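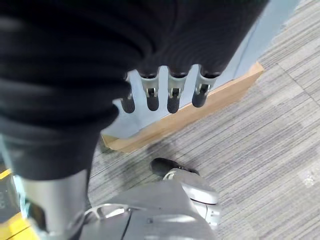
ハンドの指先まわり。先端は丸みのある濃いグレー、関節のところは銀色の金属です

Akandaハンドではじめる「つかんで、棚に置く」練習 Foreswood貸出キットの使い方と正直な感想

2022年7月7日

みなさん、こんにちは。前回の記事で「ヒューマノイドの手を借りてみたいのだけれど、借りたあと何をすればいいのか見当がつかない」というお便りを何通もいただきまして、ああ、それは私も最初にまったく同じところで立ち止まったなあと、懐かしいような申し訳ないような気持ちになりました。そこで今回は、Foreswoodが貸し出しているAkandaハンド付きの体験キットを使って、いちばん基本になる「つかんで、運んで、棚に置く」をひと通りできるようにするまでの手順を、私がつまずいたところも含めてゆっくり書いていきます。

長いです。お茶を用意して読んでいただくくらいでちょうどいいと思います。

キットに入っているもの

Foreswoodのキットは、腕と脚のついた本体、左右のAkandaハンド、手首用の小さなカメラ、頭部のカメラ、それに操作と記録をまとめて受け持つVomarというソフトウェアでひと組になっています。本体を支えるスタンドは別料金で、私はこれを最初の見積もりで外してしまい、あとから慌てて追加しました。床に座らせたような姿勢で使うのか、吊って使うのかで必要なものが変わりますから、申し込みの前に姿勢だけは決めておいてください。

練習用のワーク(つかませる物のことを、この記事ではずっとこう呼びます)は、標準のセットにも入っていますが、Tovwoodという別売りの部品セットを足すこともできます。黒いカバー状のもの、丸くて平たいもの、四角いブロックと、形の違うものがそろっていて、私はこちらをおすすめします。標準セットは形が素直すぎて、うまくいってもあまり自信にならないんですよね。もちろん、手元にある適当な物で代用してもかまいません。

貸出期間はいちばん短いもので3日です。初日は荷ほどきと配置でほとんど終わってしまうので、ゆっくり触りたい方はもう一段長いプランにしておくと気持ちが楽です。

手順その一 場所を決める

まず床です。毛足の短いタイルカーペットがいちばん扱いやすいと感じました。つるつるの床だと、本体を少し動かしたいときに思った以上に滑りますし、毛足が長いとスタンドの脚が沈んで、なんとなく傾いた状態で一日を過ごすことになります(やりました)。

次に棚です。ワークの置き先になる棚は、ふだん使っている金属の収納棚で十分です。棚板の色はワークとはっきり違うものを選んでください。黒いワークを使うなら、黄色や白のような明るい色が画面の中で見分けやすく、操作する人の目もずいぶん助かります。私の手持ちの棚は最初、濃い灰色のものでした。黒いワークを置いた瞬間にどこへ行ったのか分からなくなり、画面に顔を近づけて探すはめになったので、色の大切さは身にしみています。

棚の高さですが、私は床から85センチより低い段だけを使うことにしています。低い姿勢の本体で高い段に手を伸ばすと、肩の角度が窮屈になって、せっかくの手首の自由が減ってしまうからです。慣れてきたら上の段に挑戦するのも楽しいのですが、最初の日はぐっとこらえましょう。

手順その二 ケーブルの通り道をつくる

地味ですが、ここを飛ばすと後で必ず泣きます。腕のケーブル、カメラのケーブル、電源と、気がつくと床の上に黒い線が何本も伸びていて、どれがどれだか分からなくなります。

やり方は簡単で、まず電源を入れる前に、腕を手でそっと動かせる状態にして、前、横、上といちばん遠いところまで持っていきます。そのときにケーブルが引っぱられないだけの余裕をとって、余った分は腕の通らない側にゆるく逃がします。ぴんと張るのはだめ、かといって輪が大きすぎると指がひっかけます。手首の近くだけは少したるみを残して、ひじの手前で一度バンドで留める、というのが今のところ私の落ち着いた形です。

足元にも気をつけてください。人間の足元です。機械のことばかり考えていると、自分がつまずくんです。床に出てしまうケーブルは、人の歩く側を避けて通してあげてください。

手順その三 周りを片づけすぎない

意外に思われるかもしれませんが、私は周囲の箱や棚を全部どかすことはすすめていません。理由はカメラです。背景がまっさらな部屋で練習した動きは、物のある部屋に持ち出したとたん、操作する側の感覚まで狂ってしまうことがあります。画面の中の目印がなくなるからでしょうね。段ボールが積んであるくらいの、ふつうの作業部屋らしさがあったほうが、後々のためになります。

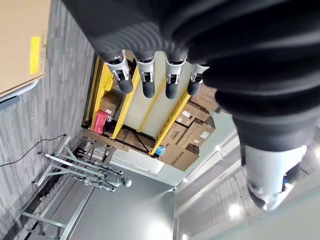 黄色い支柱の収納棚と、アルミフレームのそばのヒューマノイド

ただし、腕が届く範囲だけは別です。ここは徹底的に空けます。目分量で「届かないだろう」と思った箱にかぎって、ひじが当たります。指先の届く範囲だけを見て安心してしまいがちなのですが、ひじと肩の外側も、動かしてみるとけっこう大きくふくらみます。さきほどケーブルの余裕を見たときに、ついでに両腕をぐるっとまわして確かめておくと二度手間になりません。

それから照明です。天井の明かりが棚板に強く映りこむと、手首のカメラがその白い部分に引っぱられて、画面全体が急に暗くなることがあります。Vomarの設定画面に「露出を固定」という項目がありますので、明るいところと暗いところを一度ずつカメラに見せてから、中くらいの値で固定してください。自動のままでも動きはしますが、画面がふわふわ明るくなったり暗くなったりするのは、長時間見ていると本当に疲れます。

手順その四 台をつくる

ワークを最初に載せておく台です。専用の作業台を買おうとしている方、ちょっと待ってください。私はずっと、プラスチックの収納ケースに段ボール箱を組み合わせた台で練習しています。高さを変えたくなったら下に何か敷けばいいし、ぶつけても段ボールがつぶれるだけで、ハンドの指は無事です。最初のうちはどうしても上から押しつけるような動きになりますので、少しへこんでくれる台は、ありがたい先生みたいなものだと思っています。

気をつけたいのは、箱のふたの継ぎ目です。継ぎ目のところが盛り上がっていると、ワークががたついて、つかむたびに向きが変わってしまいます。手のひらで箱の上をなでて、がたつきが気になるようなら裏返すか、別の箱に替えてください。

台の位置は、両手を自然に前へ出したときに、ちょうど手の間に入るあたり。ここが近すぎると手首が立ってしまい、遠すぎると腕が伸びきって細かい動きができません。私は毎回、両手を軽く開いた姿勢をVomarに「基本姿勢」として登録して、その姿勢に合わせて台のほうを動かしています。台に合わせて姿勢を変えるより、ずっと早く済みます。

手順その五 つかむ

さあ、ようやくつかみます。お待たせしました!

Akandaハンドは指が何本もそろって動く多関節のタイプで、ふつうの二枚あごのグリッパに慣れた方ほど、最初は戸惑うと思います。全部の指を同時に閉じたくなるんですね。でも、丸みのある物を全部の指で一度に握ると、つるんと逃げます。おすすめは、次のような順番です。

はじめに、手のひらをワークの端の斜め上に持っていきます。真上からではなく、少し手前から近づくと、頭のカメラで指先が見えたままになります。

つぎに、親指側をワークの縁にそっと添えます。まだ力は入れません。画面でワークが動いていないことを確かめてください。

それから残りの指をゆっくり閉じます。Vomarの「閉じ速度」は、初期値だと私にはだいぶ速く感じました。三分の一くらいまで落としても、遅すぎることはありません。

最後に、持ち上げる前に一呼吸。指が止まってから、まっすぐ上に少しだけ浮かせて、傾きを見ます。大きく傾くようなら、あきらめて一度戻しましょう。傾いたまま運ぶと、たいてい置くときに困ります。 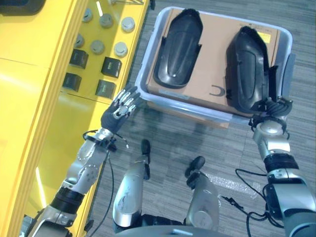
黒いワークの手前の端を右手でつかんだところ。左手は指を開いています

片方の手が働いているあいだ、もう片方の手をどうするか、という質問もよくいただきます。はじめての方は、使わない手を台のそばに開いたまま置いておくだけで十分です。たたんでしまってもいいのですが、ワークが転がりかけたときに軽く支えられる位置にあると、気分がまるで違います。両手で同時に二つ持つのは、片手ずつがすっかり退屈になってからのお楽しみにしてください。

つかむ場所については、端を持つか、真ん中を持つかで好みが分かれます。私は断然、端派です。真ん中を上から持つとバランスはいいのですが、棚に置くときに自分の手が邪魔をして、ワークの下が見えません。端を持てば少し傾きやすい代わりに、反対側の端がずっと見えていますから、そこを棚板にそろえるように置けばいいわけです。ここは手の大きさとワークの重さで変わるところなので、両方試してみてくださいね。

細長くて片側が丸い形のワークなら、どちらの端を手前に向けて台に置くかも、毎回同じにしておきましょう。つかみ方の練習のときは向きをそろえて、慣れてきたら少しずつ崩していく。ピアノの練習で、まず決まった指使いで弾くのと似ているかもしれません(私はピアノを途中でやめてしまったので、あまり偉そうなことは言えませんが)。

手順その六 運んで、棚に置く

つかめたら運びます。ここで大事なのは、腕だけで棚まで届かせようとしないことです。体の向きを変えられる姿勢で使っているなら、まず胴を棚のほうへ向け、それから腕を伸ばします。腕だけで横に振ると、手首の角度がどんどん崩れて、棚の前に着くころにはワークが斜めを向いています。

棚板の少し上、指一本分くらいのところでいったん止めて、奥側の端から先に下ろします。手前から下ろすと、指が棚板とワークのあいだにはさまって抜けなくなることがあるんです。ワークが棚についたら、指を開く前にほんの少しだけ手を下へ押して、そこで力を抜く。それから開く。この「ほんの少し」が難しくて、強いと棚が鳴りますし、弱いと開いた拍子にワークがついてきます。指先の素材は滑りにくいので、しっかり持てるのはうれしいのですが、離すときにはこの性質が裏目に出ることがあります。離れが悪いと感じたら、指先をきれいな布で拭いてみてください。

手順その七 元の位置に戻せるようにしておく

台も本体も、練習しているうちに必ず少しずつずれます。それも、気づかないくらいずつ。昨日はあんなにうまく置けたのに今日はさっぱり、というときは、腕が落ちたのではなくて台がずれているのだと思って、まず床を見てください。

私は床に白っぽいテープをL字に貼って目印にするのが好きです。四隅すべてに貼る必要はなくて、角がひとつ決まれば位置も向きも決まります。
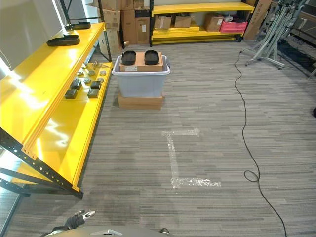

カーペットに貼るテープは、はがすときに毛羽を持っていくものがあるので、目立たない隅で一度試してからにしてください。それと、同じ場所に長く貼りっぱなしにすると、べたつきが残ります。貸しスペースで練習する方は特に、帰る前に忘れずはがしましょうね。

棚のほうには、私はテープを貼りません。置き先まで印をつけてしまうと、印に合わせることばかり気にして、ワーク同士の間隔を目で見なくなるからです。先に置いたものを見て、ぶつからないように次を置く。その判断も練習のうちだと思っています。棚の手前側と奥側、どちらから埋めるかだけは最初に決めておくと迷いません。私は奥からです。手前に先に置いてしまうと、その上を越えていくことになって、ひやひやします。

手順その八 記録をとる

Vomarの良いところは、操作しながらそのまま記録が残せるところです。画面右上の丸いボタンを押してから動かし、置き終わったらもう一度押す。それだけで、両手のカメラと頭のカメラ、それから関節の動きがひとまとまりになって保存されます。

私の目安は、同じワーク、同じ置き先で33回。中途半端な数だとよく笑われますが、午前中に無理なく終わって、昼ごはんの前に見直しまでできるのが、私にはちょうどこの数なのです。失敗した回も消さずに残してください。名前の後ろに「落とした」「傾いた」と一言つけておくだけで、あとで見返したときに自分の癖がよく分かります。私の場合は、傾いた回を並べてみたら、どれも親指の添え方が浅かったことに気がつきました。

ひとつ注意を。保存先の空き容量は始める前に見ておくこと。カメラの映像は本当に場所をとります。途中でいっぱいになるとVomarは記録を止めてしまい、しかもお知らせの表示がずいぶん控えめなので、気づかずにせっせと練習を続けてしまったことがあります。せめて音を鳴らしてほしい、とForeswoodには要望を出しました。

よくある困りごと

指が一本だけ遅れて閉じる、という相談がいちばん多いです。故障を疑う前に、Vomarの「ハンド」の画面で原点合わせをやり直してください。手を開いた状態で、どこにも触れさせずに行うのがこつです。それでも直らないときは、無理に動かさずにサポートへ。

手首のカメラに自分の腕や指が大きく映りこんで、肝心の物が見えにくい、という声もあります。これはある程度は仕方がなくて、手首が曲がるたびに見える範囲が変わるものですから、手首のカメラは最後の指先の位置を決めるときだけ見て、ふだんは頭のカメラを主に使う、と割り切ってしまうのが楽です。私もはじめは両方を同時に見ようとして、目がまわりました。

途中で腕が止まってしまったときは、あわてて腕をつかまないでください。まず停止ボタン、それから画面の表示を読む、の順番です。たいていはひじが何かに近づきすぎたか、関節が動ける端まで行ってしまったかのどちらかです。停止ボタンは、操作する人の利き手と反対側に置いておくと、操作の手を離さずに押せます。

使ってみての感想

さて、肝心のおすすめできるかどうか、です。

いいところから言いますと、ハンドの指の動きはとても素直です。ゆっくり閉じたいときに、ちゃんとゆっくり閉じてくれる。当たり前のようですが、これができない手をいくつか触ってきたので、はじめて動かした日はうれしくて、夕方まで同じ物を持ち上げては下ろしていました。指先の交換部品も単品で頼めます。私に設定を教えてくださったVolkan Kılıçarslanさんによると、指先のパッドは開閉およそ1000回ごとに一度外して様子を見ているそうです。私もそれにならうことにしました。

残念なところは、説明書です。情報は足りているのに、順番がよくありません。原点合わせの説明がずっと後ろのほうに出てくるので、頭から読みながら進めると、合わせないまま動かすことになります。まず後ろの「ハンドの調整」の章を読んでから、最初に戻ってください。この記事の手順も、その順番の悪さを埋めるつもりで書いた部分がかなりあります。

それから、荷物が大きいです。届いた日は梱包の箱だけで部屋の隅が埋まりますので、置き場所を考えておいてください。返却のときに同じ箱を使いますから、捨ててはいけませんよ。緩衝材を入れる順番は、開けながら写真に撮っておくと、しまうときにとても楽です。

貸出料金は時期によって変わるようなので、ここには書かないでおきます。12月は年内に使い切りたいという申し込みが重なりやすいと窓口の方が話していましたので、冬に借りたい方は早めに問い合わせてみてください。Tovwoodの部品セットだけを後から追加で借りることもできます。

次の記事では、四角いブロックと丸い円盤を使って、向きをそろえて並べる練習を取り上げるつもりです。円盤は薄いものほど指がかかりにくくて、私もまだ成功したりしなかったりしています。うまいやり方をご存じの方がいらしたら、ぜひコメント欄で教えてください。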